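7. Practice Suite: Checking the Robot's Tidying Plan

This section is for room attendants and floor leads at Drimotel properties where the Ccori tidying robot is in use. It replaces the September leaflet and applies from 1 October 2019.

The practice suite is the computer model of a guest suite that runs on the terminal in the linen office. The robot tries each tidying plan there before it is allowed to use the plan in a guest room. Your job is to look over the plan, correct it where it is wrong, and sign it off. You do not need to write any code or move the arm by hand.

What changes on your shift

Before the robot came in, an attendant did the whole suite alone: loose items, surfaces, linen, bathroom. With the robot, loose items in the living area are handled first by the machine and then checked by you. Linen, bathrooms and anything breakable are still done by hand. The time you spend reviewing plans is paid shift time and goes under code 20 on your time sheet. Do not do it on a break.

The number of suites on your list does not go up because a robot is on your floor. If your list looks longer than it used to, speak to your floor lead.

7.1 Starting a review

1. Sign in at the terminal with your staff badge. Shared badges do not work for sign-off.

2. Choose Practice Suite, then the layout that matches your floor. Most floors use the Bremham layout. Corner suites use the Sarnberg layout.

3. Wait for the green bar at the bottom of the window. The first load of the day is slow.

4. Select Objects. The program lists the items it has found and the place where it thinks each one belongs. Go through the list against the view of the room.
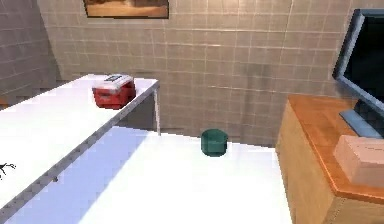
Items on raised surfaces need the closest look. The robot judges height from its own position, and it may list something as standing on one surface when it is on the one next to it. A cup assigned to the wrong counter will make the arm come down too early or too late. If an item is listed in the wrong place, select it and press Reassign.

5. Mark each item as one of the following:
Leave – the robot does not touch it.
Return – the robot puts it back in its set place.
Ask – the robot stops and calls an attendant.

Note: A cooler or a closed box is always Ask. These may belong to a guest, and the robot cannot tell what is in them.

6. Select Route and play the run at half speed. Follow the arm across the open floor and watch the spots where it passes close to cabinets and doors. Press Flag as soon as you see something you would not want to happen in a real suite. The run does not have to finish first. 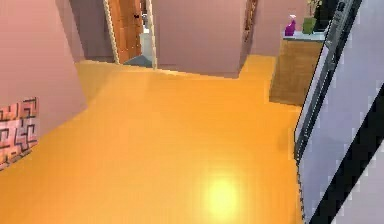
7. When the run ends, read the flag list. Add a short comment to each flag in your own words. "Too close to the door" is enough.

7.2 Checking the seating area

Sofas cause more flags than any other part of the suite. Cushions are soft, items on them tilt, and a thin object can look like part of the fabric. Attendants know from habit that a guest who leaves a book on the seat is probably still reading it. The robot has no such habit, so you have to give it the rule.

1. Turn the view until you can see the seat cushions and the items on them.

2. Select the remote. Its set place is the cabinet top beside the television, with the buttons up. Mark it Return.

3. Select any book or magazine. Mark it Leave during a guest's stay. Mark it Ask for a departure clean, so that it can go to lost property if needed.

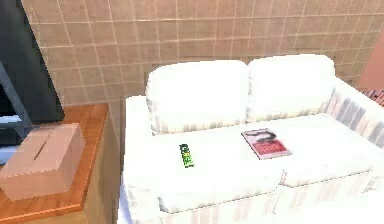 Check the grip force while the remote is still selected. The default is 2 on the dial and should stay there. A higher setting is for housekeeping supplies only, and the program will ask for a floor lead's badge if you try to raise it on a guest item.

Caution: Never mark an item Return if you are not sure whether it is hotel property. Use Ask.

7.3 Looking at the suite from a second position

One view is not enough for sign-off. Something that looks clear from the front of the sofa may be hidden from where the robot comes in, and rugs and cables are easy to miss from close up.

1. Press View to step back from the seating area.

2. Confirm that every item you marked in 7.2 is still listed. If one has dropped off the list, the robot loses track of it from that distance. Flag it.

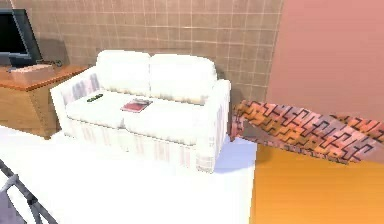
3. Look for cables on top of the cabinet. Set the no-reach zone wide enough to cover them, even if this means the robot leaves something behind for you to pick up.

4. Check the rug. If any part of it is raised or folded, mark the area Ask. The robot must not drive over it, and straightening rugs remains an attendant's task.

5. Press Sign Off. Your badge number is stored with the plan.

7.4 If you disagree with a plan

You can refuse a plan. Press Hold instead of Sign Off, and the suite is cleaned by hand until the plan has been changed. A hold does not count against you, and a floor lead cannot remove it without speaking to you first.

Questions about holds, retraining or changes to your duties go to Yolanda Rivadeneyra, staff liaison, extension 400. Faults with the terminal itself should be entered in the maintenance log as usual. Include the layout name and the step you had reached.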